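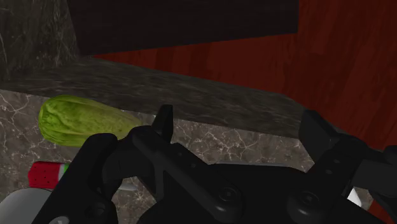
Speaker notes: Salad all winter (Furkville Garden Club)

Print this page | E-mail to a friend

Slide 1. Hi everyone, thanks for coming out! Say hello to the Kerham folks if they made the drive. Ask who grew lettuce this year, then who's still picking it (expect fewer hands, wait for the groans).

Slide 2. My first try. I sowed 300 seeds in one afternoon, all the same kind, and every head was ready the same week. We ate salad for breakfast. Pause here, people usually have their own version of this story and it's fun to let one or two tell it.

Slide 3. So now I sow a short row every 10 days and stop once the days get really short. Pass the seed packets around, and get them back this time!!

Slide 4. Cold frames. Mine is an old storm window on four boards, and I prop it open on sunny mornings. I forgot once in January and cooked the whole lot. Tell the Baluyot story if we're running ahead, skip it if not.

Slide 5. Slugs. Go out after dark with a flashlight. My record is 13 on one plant, and yes, I do keep score.

Slide 6. Picking. Take the outer leaves and leave the middle alone, it'll keep going for weeks. Wash in cold water, spin it, then into the fridge with a dish towel.

Questions. Somebody will ask about grow lights. I don't use them, so point them to the handout on the back table. There are 100 copies, please take one for a neighbor.

Filed under: Vegetables, Cool-Season Growing, Club Talks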